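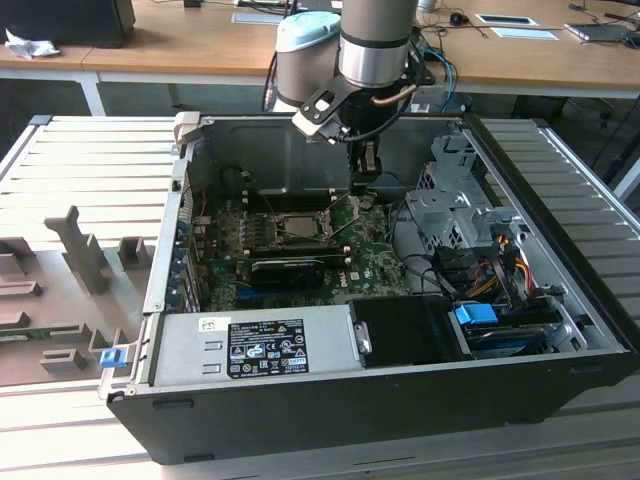

Startseite · Lexikon · Bauen und Ausbau · Boden · Decke · Wand

Trittschalldämmung

Geteilt: 18 Mal · Kommentare: 2

Als Trittschalldämmung bezeichnet man im Bauwesen alle Maßnahmen, mit denen die Übertragung von Gehgeräuschen, Stühlerücken, herunterfallenden Bauklötzen und ähnlichen Alltagsgeräuschen über die Decke in benachbarte Räume gemindert wird. Im engeren Sinn meint das Wort die Dämmschicht selbst, also die Matte, Platte oder Rollenware, die unter dem Estrich oder unmittelbar unter dem Bodenbelag liegt. Wer einmal in einem Altbau unter einer Familie mit kleinen Kindern gewohnt hat, weiß, wie viel eine solche Schicht zum häuslichen Frieden beitragen kann!

Grundlagen

Trittschall ist eine Form des Körperschalls. Beim Auftreten wird die Decke zu Schwingungen angeregt, diese wandern durch das Bauteil und in die angrenzenden Wände und werden im Nachbarraum als Luftschall hörbar. Davon zu unterscheiden ist der Gehschall (auch Raumschall genannt), also das Klackern, das man im selben Zimmer hört. Die beiden werden gern verwechselt, und manche Enttäuschung nach dem Verlegen eines neuen Bodens rührt daher, dass eine Unterlage gegen das eine ausgewählt wurde, während das andere störte.

Die Wirkung beruht auf dem Prinzip von Masse und Feder. Der Estrich oder die Trockenestrichplatte bildet die Masse, die weiche Dämmschicht die Feder, und je besser beide aufeinander abgestimmt sind, desto weniger Schwingung gelangt in die Rohdecke. Eine wichtige Kenngröße ist die dynamische Steifigkeit des Dämmstoffs. Niedrige Werte bedeuten eine weiche Feder und damit in der Regel eine bessere Dämmung, allerdings auch eine größere Zusammendrückbarkeit unter Last.

Materialien

Gebräuchlich sind Mineralwolle, elastifiziertes Polystyrol, Holzfaser, Kork, Gummigranulat und verschiedene Schaumstoffe. Mineralwolle und Holzfaser kommen vor allem unter Estrichen zum Einsatz, Kork und dünne Schäume eher unter Laminat und Parkett. Dort genügen oft 2 mm, während unter einem schwimmenden Estrich Dicken bis 30 mm und darüber üblich sind.

Im Handel werden die Produkte als Platten oder Rollen geführt. Die Korkbahn Duvalis etwa wird für schwimmend verlegtes Parkett angeboten, die Holzfaserplatte Wandevus für Trockenestriche auf Holzbalkendecken. Beide sind Vertreter ihrer Gattung, neben denen es viele vergleichbare gibt, und der Blick ins Datenblatt lohnt sich in jedem Fall mehr als der Blick auf den Namen.

Einbau

Der Untergrund muss eben, trocken und sauber sein. Die Platten werden dicht gestoßen und im Verband verlegt, Kreuzfugen sind zu vermeiden. An allen aufgehenden Bauteilen, auch an Türzargen und Heizungsrohren, wird vorher ein Randdämmstreifen gestellt, dessen Überstand erst nach dem Verlegen des Belags abgeschnitten wird.

Der häufigste Fehler ist die Schallbrücke. Schon ein Mörtelrest in der Randfuge oder eine Sockelleiste, die Wand und Boden starr verbindet, kann einen guten Teil der Wirkung zunichtemachen. Das ist ärgerlich, denn solche Stellen lassen sich später nur mit viel Geduld aufspüren.

Sanierung im Bestand

Bei Holzbalkendecken fehlt es meist an Masse, weshalb man sie gern mit Schüttungen oder aufgelegten Betonplatten beschwert. Im Wohnhaus Pikcombe, einem umgebauten Speichergebäude, wurde unter dem Trockenestrich eine gebundene Splittschüttung von 6 cm eingebracht, vorausgesetzt natürlich, dass die Statik es hergab. Wo die Aufbauhöhe knapp ist, bleibt als Ergänzung eine abgehängte Unterdecke mit federnden Abhängern.

Siehe auch: Estrich, Körperschall, Randdämmstreifen, Schüttung

Kommentare (2)

villalobos_ausbau
Schöner Artikel, danke! Vielleicht könnte man noch ergänzen, dass bei Fußbodenheizung auch der Wärmedurchlasswiderstand der Unterlage eine Rolle spielt. Das fragen bei uns fast alle Kunden.

Dielenfreundin
Das mit der Sockelleiste war genau unser Problem im Flur. Jetzt muss ich nur noch meinen Mann überzeugen, alles wieder abzumachen …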